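Dornotex revises load labelling for its wire shelving range

New labels state point loads as well as evenly spread loads, and apply to all units made from June

Dornotex, the maker of wire shelving for offices, schools and small stockrooms, has changed the way it states the load limits of its free-standing units. From June, each unit in the Uzor range will carry a label giving two values for every shelf: the limit for a load spread evenly across the wires, and the limit for a load resting on a small area near the middle of the span. Until now only the first value was given.

The change follows a test programme carried out at the company's own laboratory over 10 months. In that period 33 shelves were loaded in steps, held under load, unloaded and measured for permanent bend. The tests covered new shelves and shelves returned by customers after normal use.

"The evenly spread figure is correct, but it describes a way of loading that is not common outside a warehouse," said Hawi Admasu, head of product testing at Dornotex. "In an office or a classroom, one heavy item tends to stand on four or five wires. The wires under it bend first, well before the frame is near its limit. Buyers need a value for that case."

Permanent bend was measured at mid-span and at the front lip. A shelf was recorded as failed if the bend remaining after unloading was greater than the allowance set at the start of the programme. In nine of the tests the shelf passed under a spread load and failed under a point load of the same weight. None of the poles failed in any test. 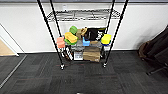 The programme also looked at how shelf height affects stability. Units were placed on hard floors and on carpet tiles, with the heaviest load moved from the lowest shelf to the highest in turn. On carpet tiles the feet settled unevenly under load, and the lean at the top of the poles was greater than on a hard floor. The revised instruction sheet therefore asks users to check that a unit is upright a day after it is first loaded, and again whenever the load is moved to a different level.

Wall fixing remains the company's advice for any unit placed where children are present. The fixing kit for the Uzor range is unchanged and is supplied with each unit. Screws and plugs are not included, as these depend on the type of wall.

Lempi Ojala, technical writer at Dornotex, led the work on the label itself. The earlier version was printed on the carton and was often thrown away with it. The new version is fixed to the inside of a rear pole at mid-height, and uses a plain sans-serif face at a size that can be read without bending down. Weights are given in kilograms only. A small drawing beside each value shows the type of load to which it applies.

Draft labels were tried out with staff at Sendetero, which fits out offices and training rooms. Those taking part were given a unit, a set of marked weights and the draft label, and were asked to load the shelves to the stated limits. "The first draft was misread by most of the group, who took the two values as a minimum and a maximum," said Kamala Thomas, fit-out manager at Sendetero. "The second draft put the drawings ahead of the numbers, and that fault did not come up again."

Units already in use do not need to be changed or returned. The design of the shelves, poles and clips is the same as before, and the evenly spread limits stated on earlier cartons still apply. Owners of earlier units can ask for a sheet of replacement labels free of charge, quoting the model code stamped on the underside of the bottom shelf.

Trade customers will receive a revised data sheet with their next order. The sheet lists both values for every shelf width and depth in the range, together with the test method.

Notes to editors

Dornotex makes wire shelving, racks and trolleys for indoor use. Uzor is its range of free-standing shelving units.

A summary of the test method is available on request from Nouhaila Alaoui in the Dornotex press office, who can also arrange interviews. The office is open from 9 am, Monday to Friday.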